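To: Building Users List
From: Facilities Office, Baumgartner Building
Date: 09/08/2026
Subject: Re: Ceiling lights and air vents in the upper workrooms

Members of the list are thanked for their comments on the notice sent in June. One message raised several points that apply to most tenants, and it is quoted here so that the answers may be read by everyone.

> The notice says that the lights in the upper workrooms will be replaced "in sequence." We would like to know whether this means room by room or row by row. Our group in Room 511 cannot easily clear the whole floor at once, and we would prefer to keep half of the room in use if that is possible.
>
> We would also like to ask whether the air vents will be cleaned at the same time. The one nearest our tables has been noisy for some weeks. Lastly, who is to move the shelving, and is the furniture to be covered?
>
> Betum office, Room 511

The work will proceed row by row within each room. Rakar, the contractor for the electrical portion, has confirmed that a row can be isolated at the panel without cutting power to the wall outlets. Tenants may therefore remain in the part of the room that is not under the ladder. A clear strip is required beneath the row being worked on, and the contractor will mark it with tape on the floor the evening before.
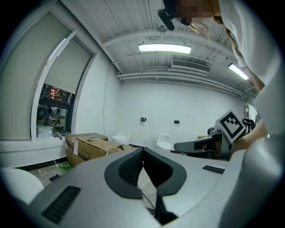

The vents will be cleaned during the same visit. Pramero holds the maintenance agreement for the air system and has agreed to follow the electrical crew from room to room. In rooms where a louvered vent is set into the ceiling between two fluorescent fixtures, as in this one, both fixtures must be switched off before the vent cover is taken down, and the tenant should expect that part of the room to be dim until the cover is back in place. Noise from a vent is often caused by a loose cover. Any vent that remains noisy after cleaning should be reported again in writing, with the room number and the position of the vent.

The ribbed ceiling panels themselves are not part of this project and will be left as they are. Tenants are reminded that nothing may be hung from the panels, the exposed beams or the small round fittings on the ceiling. Signs, cords and decorations now in place should be removed before the crew arrives.

With regard to furniture, the position is as follows.

Tables, chairs and equipment on wheels are to be moved by the tenant.
Shelving over 5 feet in height will be moved by the contractor, but must be emptied first.
Covers will be supplied on request – please ask at the front desk at least one working day ahead.
Items left in the marked strip will be placed in the corridor.

The schedule now stands with Room 511 first and Room 547 last. Crews will begin at 10 a.m. and will not enter a locked room unless a key has been left at the desk. Requests to change the order should be sent to this office directly and not to the list.

Facilities Office
Baumgartner Building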